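Tagged: imitation learning, data collection, hand-held grippers
4 comments

Is 50 demos of one task worth anything?

We're collecting for a plate-and-tray task with two hand-held grippers. The plan I was handed says 50 demonstrations, then train. I've read the Callano write-up that claims this is plenty and I don't buy it. Same plate, same tray, same blue sheet every time. What exactly is the model supposed to learn besides our table?
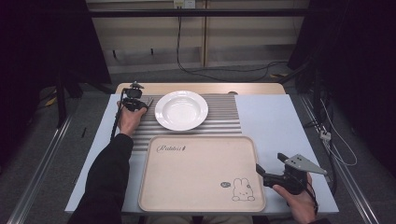 Our setup, plate on the ribbed mat and tray in front.

I can get more hours in November but I'd like to know it's not a waste before I ask.

Nazar Palamarchuk

3 shares

Answer 1

50 is fine. Worked for us on Koval. Just train it and see.

Answer 2

"Worked" on what, though? I'd want to hear where they tested. We had 1,093 episodes at Perkgate and threw out all but 383, mostly for dropped tracking and people pausing halfway to think. The smaller set did no worse on our own bench. Move the plate a hand's width outside where we'd recorded it and both sets fell apart.

So I wouldn't ask for hours yet. Train on your 50, then test with the plate and tray in spots you never recorded. Write down the failures before anyone starts picking clips for a video. If it only fails in the new spots, spend November moving things and swapping the plate. If it fails in the old spots too, check your gripper tracking and timing, and don't collect another thing until you have.

Answer 3

Has anyone tried Gredside for the filtering? Their page makes big promises and I couldn't find a single test behind them.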